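The cable drawer, one month on

Back in January I promised I'd report on the Great Wire Sort, and a few of you have written to ask whether I gave up. I didn't! I did stop for a while when I got to the speaker wire, which had knotted itself around a bag of fuses and half a roll of solder, but I went back in with a cup of coffee and got through it.

For anyone new to the Bastinness newsletter, the short version is that our shared bench had one deep drawer for anything with copper in it. Chargers, doorbell wire, ribbon cable from dead printers, little leads with plugs on them that fit nothing we own. Every time somebody wanted a red wire they'd pull, and the whole drawer would come up with it. I'd been buying new hookup wire from Zundedon because it was quicker than digging, and after the second order in one month I felt pretty silly about it.

So I tipped the lot out. My first plan was to sort by color, and I'm sorry to say I spent an entire evening on it before I saw the problem. Color looks lovely and tells you very little. A thin red lead and a fat red lead have no business living together, and the next person at the bench wants to know what's on the end. I mixed it all up again (that hurt) and started over, sorting by ends.

Bare ends go together, cut to a decent length or else tossed. Anything with a little plastic plug gets its own spot. Crimped ends get theirs, and I split those again into rings and spades, mostly to please myself. Wall chargers have left the bench altogether and moved to a box by the door marked Ferrand, which is what the box used to hold and I haven't bothered to peel the label.

The other thing I changed was how I tie them. I've used rubber bands for years and they go sticky and then they snap. Zip ties are fine until you need to open one and nick the wire with the cutters. Plain tape, one short wrap, folded over at the tail so you can find it again — that's what I'm sticking with.

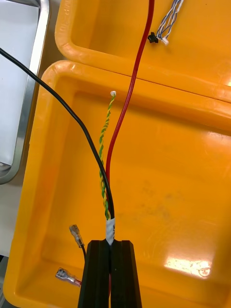
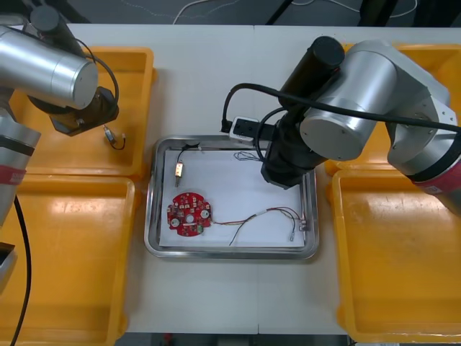 Spade connectors are the ones I get the most mail about, so a word on those. Give each one a gentle tug before you save it. If the crimp slides even a little, snip it off and keep the wire. Silver ones like the pair lying by that taped bundle should go in a bin of their own, away from anything with a battery in it. I like a yellow or orange bin for small metal parts, and a shallow steel tray with white paper in the bottom for the sorting itself, because dark wire shows up so well against it. Twisted pairs stay twisted, please. I untwisted one to "neaten" it and have regretted it ever since.

Next up is the Puvuleck shelf, where the old switches live. If you've got spare lidded tubs, drop them by any afternoon and I'll put them to work.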